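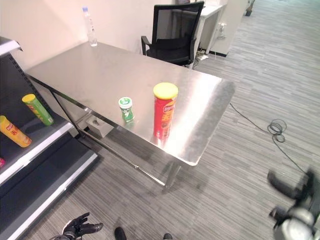

Abb. 1: Regal Pusero links, obere Ebene mit liegenden Dosen; rote Dose auf dem Edelstahltisch

Ticket 697
Betreff: Dosen kippen bzw. rollen auf Regal Pusero
Produkt: Warenregal Pusero, dunkelgrau, Fachböden mit heller Vorderkante
Standort: Musterfläche Drirkeck
Lieferant: Trimbridge
Priorität: niedrig
Status: in Beobachtung

Fehlerbeschreibung

Auf dem Regal stehen Snackdosen mit Kunststoffdeckel nicht zuverlässig senkrecht. Gemeldet wurden zwei Erscheinungen, die zunächst getrennt behandelt werden:
a) Stehende Dosen neigen sich, vorwiegend am rechten Ende der Reihe.
b) Liegende Dosen wandern auf der oberen Ebene Richtung Vorderkante.

Zum Zeitpunkt von Abb. 1 liegen oben eine grüne Dose mit gelbem Deckel, schräg nach hinten, und eine gelbe mit rotem Etikett, diese näher an der Vorderkante. Die liegende Lagerung ist im Belegungsplan nicht vorgesehen. Der Tisch gehört nicht zum Regal und wurde nur als Ablage berücksichtigt.

Angaben laut Datenblatt Trimbridge

Fachbodentiefe: 300 mm
Überstand der Frontleiste: 13 mm
Traglast je Boden: 70 kg
Aufstellung: nur auf ebenem, festem Untergrund

Überlastung scheidet als Ursache aus. Die Belegung liegt weit unter der zulässigen Traglast.

Prüfschritte

1. Wasserwaage quer auf die mittlere Ebene gelegt. Keine Abweichung ablesbar.

2. Wasserwaage längs, von der Rückwand zur Vorderkante. Leichtes Gefälle nach vorn auf der oberen Ebene, mittlere Ebene unauffällig. Erscheinung b) ist damit erklärbar, Erscheinung a) nicht.

3. Untergrund geprüft. Der Raum ist mit gestreiftem grauem Teppich ausgelegt. Stellfüße vorn links und vorn rechts waren unterschiedlich weit eingedreht. Beide auf gleiches Maß gebracht und gekontert.

4. Einhängung der oberen Ebene kontrolliert. Rechter Haken saß nicht vollständig in der Lochung. Boden angehoben, neu eingesetzt, mit der flachen Hand nachgedrückt. Danach erneut Wasserwaage längs: kein Gefälle mehr.

5. Dosenböden einzeln auf einer ebenen Platte geprüft. Zwei Dosen wackeln auch dort, der Metallrand am Boden ist leicht eingedrückt. Beide aussortiert. Die übrigen stehen sauber.

6. Oberfläche des mittleren Bodens mit feuchtem Tuch abgewischt und trocken nachgerieben. Klebereste einer früheren Preisleiste im rechten Drittel entfernt - mit dem Fingernagel deutlich fühlbar, im Licht kaum zu sehen. 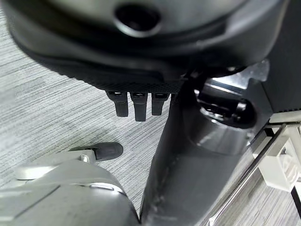 7. Mittlere Ebene neu einräumen

Reihenfolge von links: Schachtelware, danach Dosen. Dosen mit dem Boden vollflächig aufsetzen, nicht über die Frontleiste schieben. Die Leiste hält eine stehende Dose nicht auf, sie hebelt sie an, sobald der Bodenrand aufläuft. Abstand zur Frontleiste mindestens eine Fingerbreite.

Schachteln ohne Rückenstütze kippen nach hinten. Dafür sieht Trimbridge einen Einlegewinkel vor, der bei der Lieferung an Drirkeck nicht dabei war. Nachbestellung über Hamdy läuft, Liefertermin steht aus.

8. Lücken in der Dosenreihe

Lücken schließen oder mit Trennsteg sichern. Eine geschlossene Reihe stützt sich seitlich ab, eine offene nicht. Das betrifft auch das rechte Reihenende, dort fehlt ein seitlicher Anschlag.
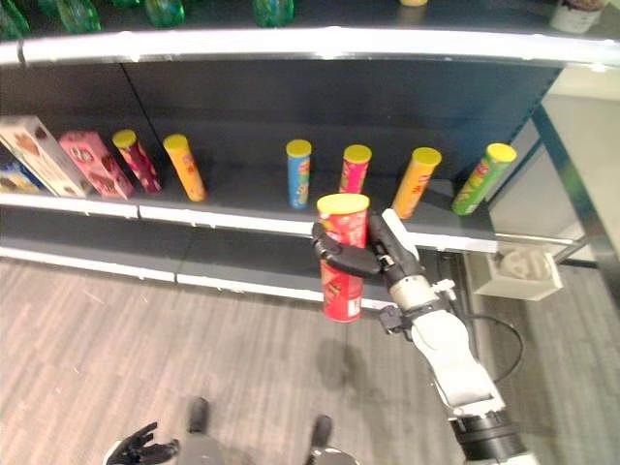

Zuletzt geändert: 30.03.2024

Stand mittlere Ebene: links die Schachteln, die weiße schräg, daneben die rosa Schachtel ebenfalls leicht gekippt. Nach der dunkelroten und der ersten orangen Dose folgt eine Lücke. Rechts davon Blau, Rosa-Rot, die zweite orange Dose mit leichter Neigung nach rechts und am Ende die grüne, deutlich schräg. Die rote Dose befindet sich vor der Vorderkante, aufrecht, nicht in der Reihe.

Bewertung

Erscheinung a) tritt genau dort auf, wo der seitliche Anschlag fehlt. Ein Defekt am Fachboden liegt nach den Schritten 1 bis 6 nicht vor. Erscheinung b) wird der Einhängung zugeordnet und gilt als behoben, sofern die obere Ebene bis zur Kontrolle im Juli waagerecht bleibt.

Offene Punkte

- Einlegewinkel für Schachteln, Bestellung Hamdy
- Seitlicher Anschlag rechts, Freigabe durch Trimbridge fehlt
- Belegungsplan obere Ebene: Dosen nur stehend
- Stellfüße im Juli nachmessen, Teppich gibt unter Last nach

Ähnliche Tickets
Pusero: Frontleiste sitzt locker
Pusero: Fachboden lässt sich nicht aushängen
Preisleisten rückstandsfrei entfernen
Trennstege kürzen
Drirkeck: Kratzer auf Edelstahltisch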